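Home Topics Unanswered Members Log in

How many demonstrations do I throw away for a gear assembly task?

Posted by Yen-ting Shih

Hello everybody. I am collecting teleoperated examples for a small gear assembly and I would like advice before I continue, because I am afraid I am spending my evenings on data that will not help.

The task is the following. Two arms work over a table with a dark cloth. There is a round metal plate with pegs, and small spur gears must be put on the pegs. One arm picks up a gear and places it, the other arm can hold the plate still if the operator wishes it. Each arm has its own wrist camera, and there is one more camera that looks from above. We record all three together with the joint positions. The project has the name Salidia inside our group, but this is not important.

Until now I have 76 episodes. In 14 of them something is not clean. For example the gear touches the peg, does not go down, and I lift it and try again two or three times. In a few the gear falls on the cloth and I pick it up from there. In the other ones I placed the gear at the first try.

My questions are these. Should I delete the 14 episodes, or keep them? And is it better that one operator does everything, or that my colleague also does a part? She moves much faster than me and she uses the left arm very often, and I almost never use it. I have read opposite opinions about both points.

I trained one time with everything inside. The policy reaches the peg well, but then it stays in the air above it and waits. I don't know if this comes from the bad episodes or from my own habit. I must admit that I also wait above the peg when I am not sure of the alignment.

Thank you for your patience with my English.

Tsai

Delete them. Bad data in, bad policy out. I collected 60 clean ones for a peg task and it was fine.

Karine Sandhu

I would not delete them so fast. There are two kinds of episode in your 14 and I would separate them before doing anything else.

The first kind is where you miss and then correct. The gear sits crooked on the peg, you lift it a little, you turn it, it goes down. This is useful behaviour, because your policy will also miss, and if it has never seen a crooked gear it has no idea what comes next. Keep these, but look at where the correction begins. If you pushed hard on the peg for a long time before you lifted, cut this part out if your tools allow it.

The second kind is where the operator was confused. You reached for one gear, changed your mind, went to another. Or you stopped to look at the screen. Those I would throw away, even when the end is a success.

About the waiting above the peg, I am nearly sure it is your habit. When many frames show the arm not moving, the model learns that not moving is a good answer. Look at the joint velocities and mark every pause longer than a breath. We trimmed the pauses in our own set (same sort of assembly, on a bench from Ivwood) and the hovering became much rarer. It did not disappear completely.

For the operators, two is fine if you agree on a method first. Write down on one page which arm takes which gear, from which side you approach, and in which order the pegs are filled. If your colleague steadies the plate with the left arm and you do not, the model sees two different answers for the same picture. Choose one. It matters less that she is faster, but she should slow down a little and you should try to go a little quicker.

One more thing is the start position. People put the parts in the same place every time because it is comfortable. Move the plate a few centimetres between episodes, turn it, and change which gear is still loose on the cloth. Also begin some recordings in the middle of the task, with part of the gears already on the plate and one in the gripper. These are short to record and they give you more examples of the difficult moment, the last centimetre over the peg. A start of this type, from our upper camera:

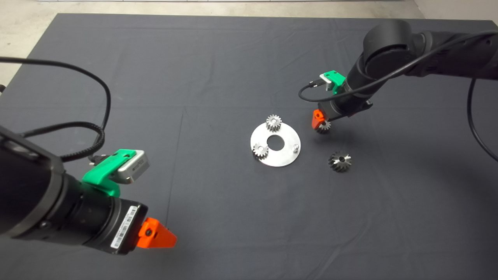
Yen-ting Shih: I did not think of starting in the middle. Do you label those episodes differently, or do they go in the same folder with the full ones? I am worried that the model will be confused if the episodes have very different length.

Karine Sandhu

Same folder, but with a tag in the metadata so you can take them out later and compare. The length was not a problem for us, as we train on short chunks anyway. If your training code pads every episode to the longest one, check that the padding is masked, otherwise you are teaching it to wait again.

Yen-ting Shih

It was not masked. I will correct this and trim the pauses first, then record the new ones with my colleague in July when she is back.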